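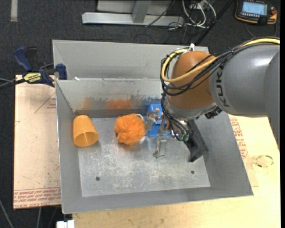
The Pradero bin, mid-afternoon. Orange cup, orange pouf, blue thing over on the right.

March, bench notes, bin cleanup

Okay, so today was supposed to be the day I finished the labels for the Vesesik shelves and instead I spent most of it thinking about a metal bin. I'd been putting this one off for weeks (sorry to everybody who shares the room) and I'm writing it down so we don't start from zero next time.

First, the floor of it. It's scratched all over and the whitish blotches are worst in the middle. I went at those with warm water and dish soap, then the Wragg paste on a folded rag, 3 passes, letting it sit in between. The paste took off a gray film I didn't even know was there! The blotches themselves didn't budge. I think they're in the metal now and I'm going to stop fighting them. The scratches I never expected to shift.

The far wall is another story. There's the wide orange smear, the smaller fainter one to the left of it, and then the dark blue patch. I tried a corner of the big orange one with rubbing alcohol and got a little color on the rag, so maybe there's hope, but my arm gave out before the smear did. Haven't touched the blue patch at all. If anyone has a favorite for getting color off bare metal, write it in the margin, please. No steel wool though, we have enough scratches.

Also that little white scrap on top of the wall, near the left end. I keep meaning to pick it off and I keep walking away without doing it. Next time.

The two small round holes toward the near edge: do NOT pour water in and walk off thinking it'll drain nicely. I did that on the first round and had a puddle on the floor and a wet sock. Sponge, wring, repeat. Put an old towel underneath before you start.

Stuff that lives in the bin: I'd like to keep the pouf. It's the cheap fluffy kind with the white loop, and the loop is great for hanging it up to dry if it ever gets washed. Same goes for the orange cup, which I'm forever finding on its side in the corner. I don't mind it there. I would like one more color in the mix though, everything I grab seems to be orange. Toverora had a box of bath things on their price list, 92 pieces, way more than we need, but 79 of them were supposed to be green or yellow, so I'm tempted. Asked if they'd split it. Waiting to hear.

The gap behind the stained wall needs its own session. I only ran a dry brush along it and quit, it's awkward to reach and I was hungry.

Time spent: 2 hours, not counting the sock.

To do: alcohol on the rest of the orange, test spot on the blue, more rags, finish the Vesesik labels (really).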